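18 January 2021

Back on the Falo planner after the break. The plan for today was to stop it from routing the wrist through tall things on the table. I bumped the collision padding to 12 mm, reran seed 2053 and got a path on the first try — slower than I'd like, but a path. Then I ran the full batch: 42 of 60 starts solved. The rest time out on the approach to the spray bottle, and I think it's the statues. Their meshes go in as one convex hull each, so the planner thinks they're a lot fatter than they are.
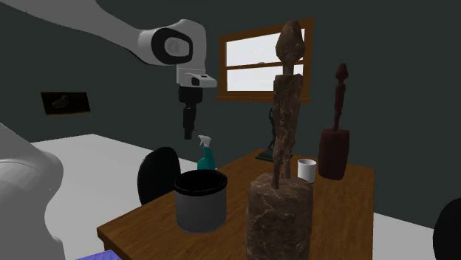 Same table in both, gripper empty.
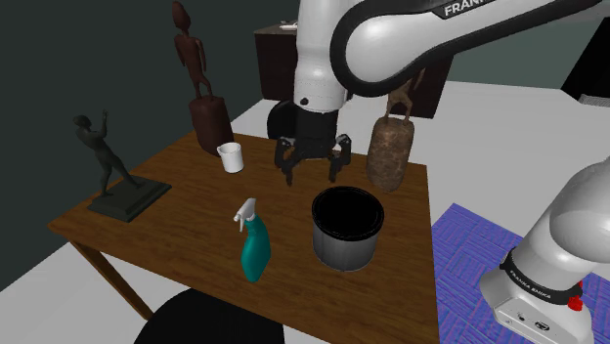 Marion Nisbet thinks I'm blaming the wrong thing, and that the sampler is wasting its time budget near the joint limits before it ever gets close to a hull. Could be! She wants me to log the rejected samples by cause before I touch any meshes.

Fine, logging first. Then split the hulls, bottle approach only, same seed. Also need to ask Tarmo which Parnia branch has the timeout fix.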